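Municipal Budget and Property Tax: Frequently Asked Questions

The following information is provided by the Office of the City Treasury, Traneck, to help residents understand the draft operating budget and how to take part in the review.

When does Council consider the draft budget?

The draft is tabled in October. Council hears from departments first, then from the public, and votes once amendments have been debated. The mayor may propose amendments but casts only one vote, as does every other councillor.

Why is the City reviewing its spending this year?

Provincial transfers have not kept pace with the cost of services, and revenue from building permits has fallen. The City is not permitted to run an operating deficit. Where revenue falls short, Council must reduce spending, raise revenue or draw on reserves, and the draft sets out a mixture of all of these.

Will services be cut?

The draft proposes shorter counter hours at the Shehata Service Centre and a delay to the resurfacing of Niretti Road. Fire protection, water and winter road clearing are funded at their present levels. Any further change to a service would come before Council as a separate motion.

Will my property tax go up?

The draft includes an increase of 2 per cent in the municipal portion of the tax. A household that paid $3000 in municipal tax last year would pay an additional $60, provided its assessed value changed in line with the city average. School taxes are set by the province and are not part of this calculation.
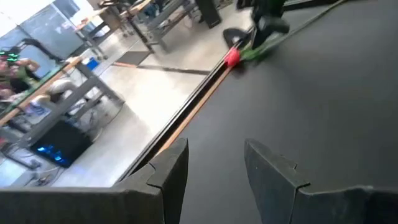

Residents who believe their assessed value is wrong should contact the assessment office directly. An appeal does not postpone the due date of the bill, and any overpayment is credited to the account after a decision is made.

Can I pay in instalments?

Yes. The monthly plan is open to any owner whose account is in good standing. Enrolment forms are available at the Shehata Service Centre and may be returned by mail or in person.

Is help available for people who cannot pay?

Owners with a low household income may apply for a deferral. The deferred amount remains a charge on the property and is repaid when the property is sold or transferred. Tenants are not eligible, but may ask the Skotus Neighbourhood Office about rental support.

How do I give my opinion on the draft?

You may speak at the public session, which begins at 6:30 p.m. in the council chamber, or send a written submission. Written submissions are limited to 2000 words and become part of the public record — please leave out personal details you do not wish to have published. Last year's review drew 382 submissions, all of which were circulated to councillors before the vote.

Who prepared the draft?

It was prepared under the direction of Solveig Åberg, Director of Finance. Questions about Council procedure should be addressed to Leopold Rüegg, City Clerk.

Where can I read the full document?

Printed copies are held at the Clerk's counter and at every branch library. Large-print copies are available on request from the Clerk.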